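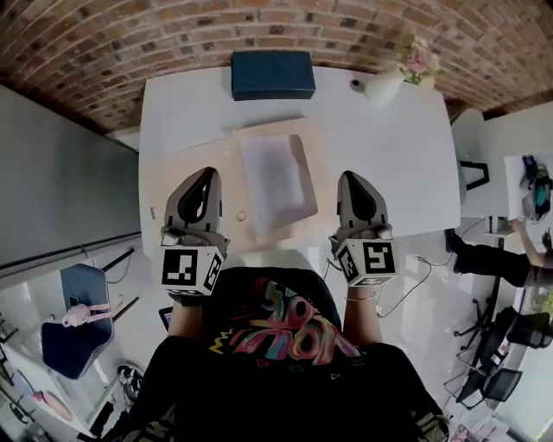
스테버(Stever) 핸드 그리퍼 세트를 산 지 두 달쯤 됐고, 드디어 불평할 자격이 생긴 것 같아서 써봅니다 ㅎㅎ 양손용 한 쌍에 마커 큐브, 충전 독까지 들어 있는 구성이에요. 저희는 포장 작업 시연 데이터를 모으는 데 쓰고요. 얇은 종이랑 천을 집어서 옮기는, 듣기엔 쉬운데 해보면 사람 속을 뒤집는 그 작업 맞습니다.

좋은 얘기부터 할게요. 손에 쥐었을 때 무게 배분이 진짜 잘돼 있어요! 전에 쓰던 프룬딕(Prundik)은 한 시간만 들고 있어도 손목이 욱신거렸는데 이건 오전 내내 들고 있어도 괜찮았고, 트리거도 부드러워서 처음 온 분들이 금방 적응했습니다.

## 문제의 848번째 에피소드

사고(?)는 848번째 에피소드에서 났어요. 트리거를 놨는데 왼쪽 그리퍼가 안 벌어지는 거예요. 종이를 문 채로 그대로 굳어버렸는데, 더 황당한 건 로그에는 멀쩡하게 '열림'으로 찍혀 있었다는 거. 화면만 보던 콜턴(Colton Carrier)은 제가 장난치는 줄 알았대요 ㅋㅋ 저는 급한 마음에 손가락을 넣어서 벌리려다가 갑자기 풀렸다 닫히는 바람에 검지를 제대로 집혔고요. 멍만 들고 끝났지만 이건 좀 무서웠습니다. 꼭 전원부터 내리세요. 설명서에는 이 얘기가 31쪽 각주에 있더라고요. 각주요!!
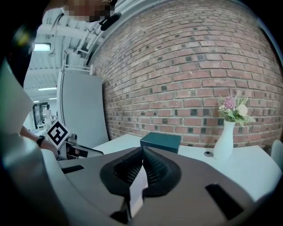
*패드 사이에 얇고 흰 걸 물렸을 때. 저는 이런 얇은 물건에서만 걸렸어요.*

뜯어보니 범인은 패드 뒤쪽 리턴 스프링이었어요. 종이 먼지가 스프링 홈에 끼어서 뻑뻑해진 건데, 위치 센서가 손가락이 아니라 트리거 쪽에 달려 있으니 손가락이 안 움직여도 기록은 정상으로 남습니다. 설계한 분 누구세요, 저랑 얘기 좀 해요… 덕분에 마지막 200개 에피소드를 영상으로 하나하나 다시 확인했고 리즈(Lise Cloutier)가 아직도 그 얘기만 나오면 한숨을 쉬어요.

고객센터에서는 2,000회마다 청소하면 된다고 했는데 종이 작업에는 턱도 없는 주기예요. 지금은 매일 끝날 때 마른 붓으로 털고 에어로 한 번 불어줍니다. 그 뒤로 재발은 없는데 완전히 믿지는 않아요.

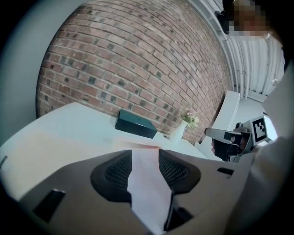
*패드 표면이 이렇게 촘촘한 망 느낌이라 잡는 힘 하나는 좋습니다.*

그립력은 정말 인정! 얇은 것도 웬만하면 한 번에 집혀서 다른 제품으로 돌아갈 생각은 아직 없어요. 마커 큐브도 단단히 붙어 있고요. 다만 교체용 패드가 한 쌍씩만 팔리고 배송이 느린 편이라 1월 일정 전에 미리 주문해뒀습니다.

별점은 다섯 개 중에 세 개 반. 딱딱한 물건 위주로 집는 분들한테는 네 개 반도 줄 수 있는데, 종이나 천이면 패드 여분이랑 붓을 같이 사세요. 다음 버전에선 센서를 손가락 쪽으로 옮겨주면 좋겠고, 비상 정지 안내는 제발 첫 장에 큼지막하게 넣어주시길. 스프링 홈 사진 필요하신 분은 댓글 주시면 올려드릴게요.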